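Working in someone's home with a hand-held gripper: good practice
6 comments | 50 shares

These are the house rules we use at Patwary for recording laundry and tidying tasks in lived-in rooms. They apply to anyone holding a gripper, whether it is your first visit or your fiftieth.

Before you start

1. Ask the householder which rooms and cupboards are in use for the session, and write them on the visit sheet. Anything not on the sheet stays shut.

2. Agree what should be out of view. Letters, medicines and family photographs with faces go in a drawer or another room. The householder moves them, not you.

3. Wipe the fingers and both lenses with a clean dry cloth. Check the screws by hand. A loose one goes on the fault list and the gripper goes back in its case.

4. Read the label number aloud at the start of the recording and note it on the sheet. Starnodside match files by that number, so a wrong digit can lose a whole morning.

During the task

5. Take one garment at a time. Close the fingers on a doubled part of the cloth, away from buttons and zips, and lift before you pull sideways.

6. When two people work from the same pile, say "mine" before you reach. The person with the gripper goes first and the other holds back until the garment is clear — most snags happen when both pull at once.

The polka-dot garment is in the fingers, and the second person has a bunch of dark clothes in hand, close beside it. At this distance you should be talking to each other the whole time.

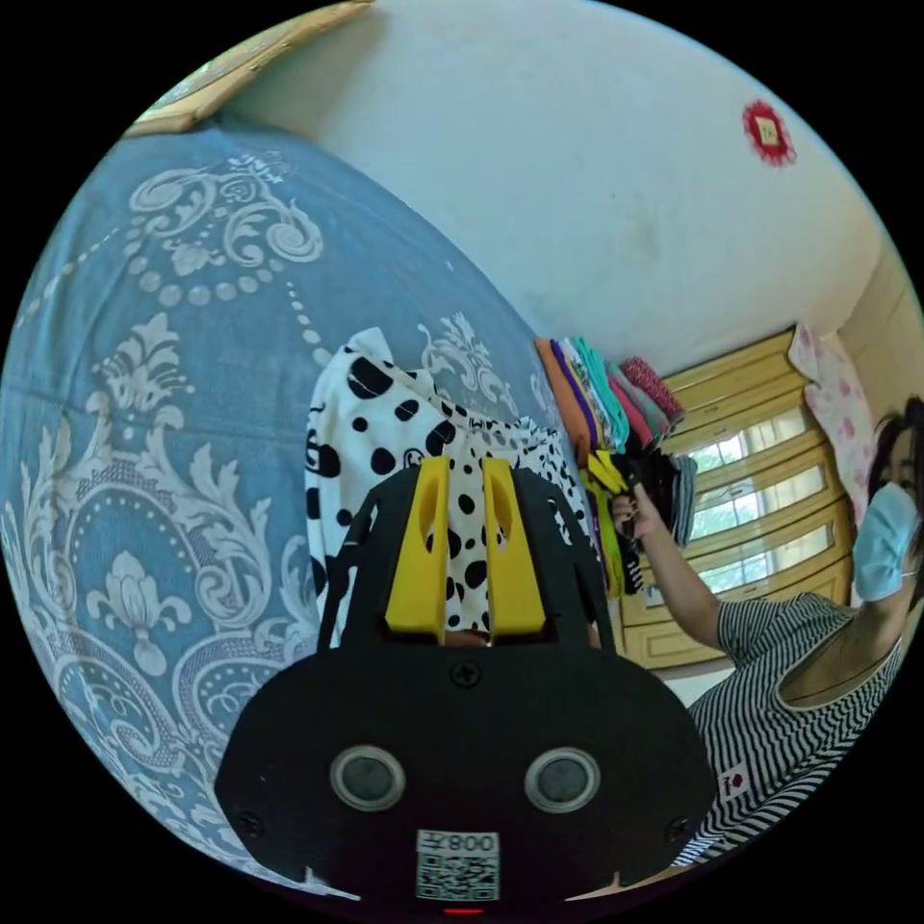
7. Keep the gripper off the bed. Put it down on the mat supplied, fingers pointing away from the walkway.

8. Stop if a child or a pet comes in. Start a new take afterwards.

Before you leave

Put the clothes back where the householder wants them. Play back the last take with them and delete anything they ask you to, without arguing the point. Sheets go to Sumathi Raju by 6 in the evening. She will send back any with the label number missing.

Revised in May. Questions about home visits: use the contact form.
© Patwary | Back to top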